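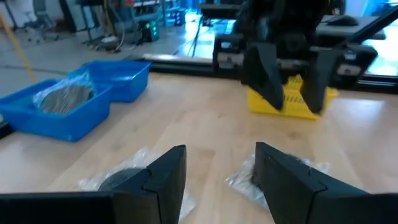 Reading time: 3 min

Bags, bins and a pale wooden table: our sorting project at Skirnlow

When our group picked "small parts in clear bags" as a project topic, a few people on the course thought we had drawn the short straw. We loved it! Anyone who has ever opened a drawer full of little plastic bags knows how quickly they turn into one slippery heap, and we wanted to find out what makes a sorting table easy to work at and what makes it a nuisance.

Our question was simple. If you have a pile of bagged parts and a handful of open containers, how should you set out the table so that things end up in the right place with as little fuss as possible?

What we used

The table has a light wooden top with a lovely long grain, and we left it bare. We did try a dark cloth in the first round (it seemed a good idea for contrast), but the bags dragged it about and we were forever pulling it straight. On top went bright blue bins with flared rims, one behind the other on the left, and a yellow basket further over. The parts were dark and round, bagged in clear film.

The blue and yellow were a happy accident from the Granotel storage cupboard, and they turned out to be our favourite part of the whole set-up. You can say "blue, front" or "yellow" and everyone knows what you mean. We had printed labels ready and hardly used them.

How we ran it

We did 7 rounds with 60 bags in each. Between rounds we changed one thing only: the order of the bins, the distance to the basket, or whether the bags started in a heap or laid flat. We named the two main layouts Hedlund (bins in a row from front to back) and Hiremix (containers spread along the far side), mostly so that our notes would be easier to read.

What we found

Laying the bags flat first made a huge difference. In a heap the film clings to itself and you pick up two when you wanted one. Flat on the wood, each bag has an edge you can get hold of.

Shine was the surprise. Crinkled film throws back little white highlights along every fold, and under our ceiling lights these could hide what was inside. Dark parts helped a lot, as you could still make out the shape through the plastic.

Hedlund came out ahead for the group as a whole, though two of us still prefer Hiremix. The rear bin in a front-to-back row is a bit of a reach, and we kept filling the near one first without meaning to.

What we would change

Next time we would bring the rear bin forward a hand's width and try a softer lamp from the side. We would also like a round with pale parts, which we expect to be much harder to see. The basket stays, and so does the bare wood.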